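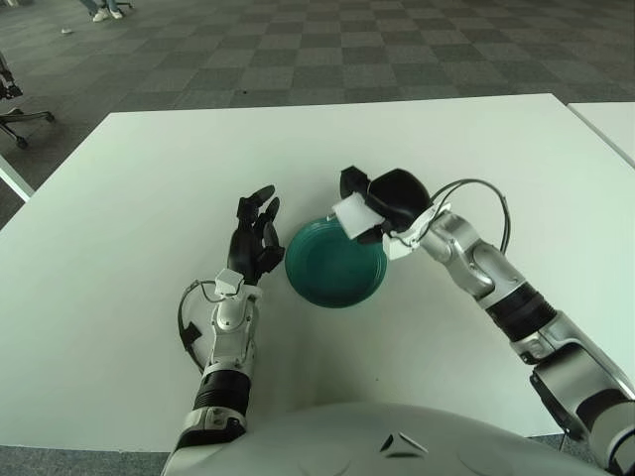
3.2 Visitor survey

Visitors to the Fakirari gallery were asked to fill in a one-page form on leaving the January show of local painters. Of 439 forms handed out, 174 came back complete. Shuzhen Yan and Yiran Bai coded the answers separately and then compared their results.

Figure 3. Main reason for visiting, by age group (n = 174).

Most people came because they knew one of the artists. First-time visitors – 87 in all – stayed longer and more often named a single work they liked. Opening night was left out of the count.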